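Operations > Buildings > Controls and Metering

Submetering before sensors: how one campus ordered its retrofit

2020-10-29
14 shares | 3 comments

Irja Rantala has run building controls at the Pindley campus since the site changed hands, and she starts any discussion of energy savings with the meters. When she took over, the campus had one main electricity meter and one gas meter for nine buildings.

"You could see the total go up in winter," she said. "You could not see where. Any project approved on that basis is a guess with a payback figure attached."

The first phase put submeters on every distribution panel rated above 100 amps. Eero Kuusisto, who led the installation for the contractor, Cavent, said the hardware was the simple part. Most of the labor went into tracing circuits.

"The drawings had been revised several times and the panels had been revised more often than that," Kuusisto said. "We opened one panel in the Pacheco building that was labeled as lighting. Half of it was feeding a rooftop air handler."

By the end of March the system was logging 2,534 points, counting meters, temperature sensors, valve positions and fan states. Electrical readings are stored every 30 seconds. Rantala considers that interval finer than billing needs but useful for finding equipment that cycles too often.

The early findings were ordinary. Two air handlers ran through the night on a schedule set for a tenant who had left. A chilled water valve reported closed and was passing flow. Exterior lighting on the east side was controlled by a time clock that had never been adjusted for daylight saving.

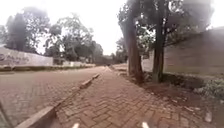

Rantala said the time clock is typical of what gets missed. "It draws very little compared with the chillers, so it never reaches the top of a report. It took one visit to correct, and we now check all the clocks twice a year."

Occupancy sensors came second. The campus fitted 600 of them, mostly in offices and corridors, and tied them to ventilation as well as lighting. Kuusisto recommends commissioning the two functions separately.

"A light can go off after ten minutes and people accept it," he said. "If you drop the airflow on the same timer, the damper hunts all day and the actuator wears out. We use a longer delay for air, and a minimum position that the sensor can't override."

Asked what she would change, Rantala named point naming. The Prallthorpe annex was integrated first, under the manufacturer's default labels, and had to be renamed later so that its data could be compared with the rest of the campus. The work took longer than the original integration.

"Write the naming standard before you buy anything," she said. "Put it in the contract, and test against it before you pay the final invoice."

The next phase covers heating water reset - the supply temperature will follow outdoor conditions and the position of the most open valve. Kuusisto expects to run it on one building through a full heating season before extending it.

3 comments

Related
Choosing a logging interval for electrical submeters
When a closed valve isn't: testing for leak-by
Point naming standards for mixed-vendor sites
Reading the load profile of an empty building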